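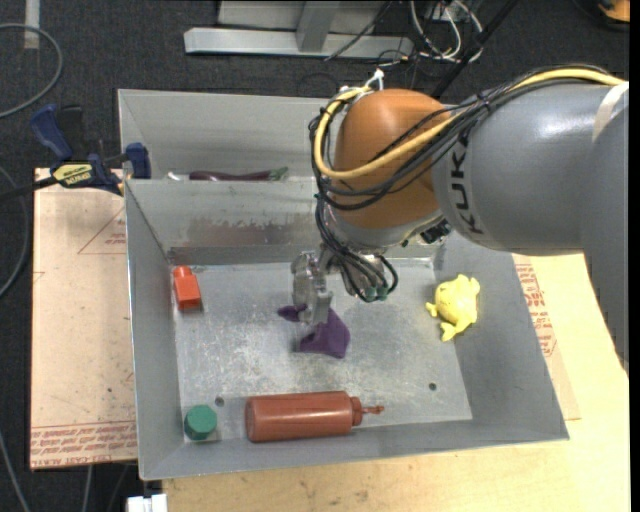 Disciplina: Revestimentos e Proteção Superficial
Notas de aula 4 – Galvanização a quente de chapas de aço

1. Princípio

O zinco protege o aço por dois mecanismos. O primeiro é a barreira física entre o metal base e o meio. O segundo é a proteção catódica: em presença de eletrólito, o zinco, de potencial mais negativo, corrói preferencialmente, e pequenas descontinuidades do revestimento (riscos, bordas de corte) permanecem protegidas.

2. Sequência do processo

Desengraxe alcalino, enxágue, decapagem ácida, enxágue, fluxagem, secagem, imersão, resfriamento. O fluxo usual é uma solução de cloreto de zinco e amônio. O banho é mantido acima do ponto de fusão do zinco (419,5 °C), normalmente próximo de 450 °C.

Falhas de decapagem aparecem como áreas sem revestimento. Não se corrigem com maior tempo de imersão.

3. Estrutura da camada

Do aço para a superfície: fases gama, delta e zeta (ligas Fe-Zn), recobertas por eta, zinco praticamente puro. As fases delta e zeta são mais duras que muitos aços de baixo carbono. A fase eta é dúctil e absorve parte dos impactos de manuseio.

Aços com silício na faixa de Sandelin apresentam crescimento acelerado da fase zeta e acabamento cinza fosco.

4. Espessura e massa

Conversão: massa por área (g/m²) = espessura (µm) × 7,14.

Exercício resolvido. Um lote de chapas do fornecedor Preda apresenta 42 µm de revestimento por face.
Massa por face: 42 × 7,14 = 300 g/m² (arredondado).
Para uma peça com área revestida de 4 m², a massa de zinco é 1,2 kg.

5. Corrosão branca

Ocorre em peças recém-galvanizadas empilhadas com umidade retida e pouca ventilação. O produto é hidróxido de zinco, volumoso e pouco aderente. Prevenção: passivação, espaçadores entre peças, armazenamento inclinado.

6. Limites de uso

Evitar contato prolongado com soluções de pH inferior a 6 ou superior a 12,5. Para exposição contínua ao ar, adota-se como limite 200 °C; acima disso há risco de destacamento da camada externa.

Leitura para a próxima aula: apostila Tallalar, capítulo sobre ensaios de aderência.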